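クルトゲート地区の貸与リネン、洗濯表示を新区分へ切り替え

2022年1月13日

宿泊施設向けリネンの貸与を手がけるローリー(Lorley)は、クルトゲート(Clultgate)地区で扱う寝具と衣類の洗濯表示を、6月から新しい区分に改めると発表した。対象は契約施設に置かれる1,396点で、このうち770点がシーツおよびマットレスカバー、残りが館内着などの衣類にあたる。

現行の表示は繊維の種類のみを基準とし、綿と混紡を同じ温度帯で処理している。新区分では生地の目付と染色の堅牢度を加え、洗濯温度の上限を30度とする群と、それより高温で処理できる群の2群に分ける。濃色の綿製品は原則として前者に入る。
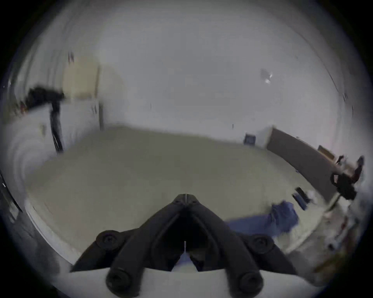
切り替えに先立ち、同社は委託先の洗濯工場イツカ(Itska)で試験洗いを実施した。混紡のシーツでは、脱水時間を短縮した場合に乾燥後のしわが減る傾向が認められた一方、乾燥工程の所要時間は延びた。縫い目の収縮については、綿の厚手生地で縦方向の値が横方向を上回り、裁断寸法の見直しが必要と判断された。見直し後の寸法は、次回の発注分から適用する。

表示ラベルは織りネームから熱転写式に変更する。縫い付け部の摩耗による脱落を防ぐ目的で、転写位置は裾の内側に統一する。既存品のラベルは交換せず、更新時期に達したものから順に新表示品へ入れ替える。

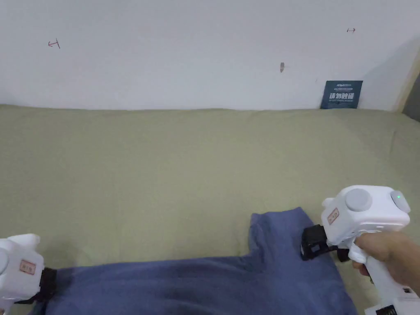
契約施設の一つは、新旧の表示が混在する期間の仕分けが現場の負担になるとして、回収袋を色で分けるよう求めている。また、客室で少量を手洗いする場合の扱いが通知に含まれていない点も指摘した。

ローリーはこれに対し、回収袋の色分けを開始時から導入すると回答した。手洗いについては別紙で定め、液温は同じく30度以下、漂白剤は酸素系に限るとしている。乾燥は日陰の平干しを標準とし、厚手の綿製品に限って吊り干しを認める。 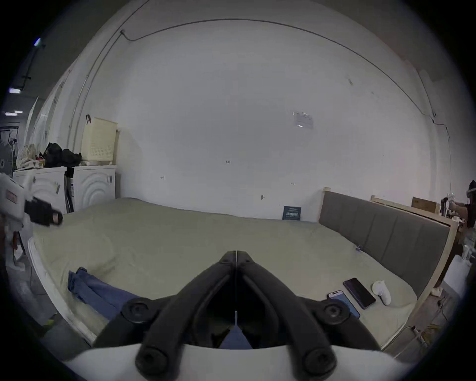

ラベルの製造はカイパース(Cuypers)が担当する。転写部の耐久性は洗濯と乾燥を繰り返す方法で評価し、文字の欠けが生じた時点を寿命とみなす。評価条件は納入仕様書に記載される。費用は貸与料に含まれ、契約期間中の追加請求は行わない。他地区での実施時期は未定。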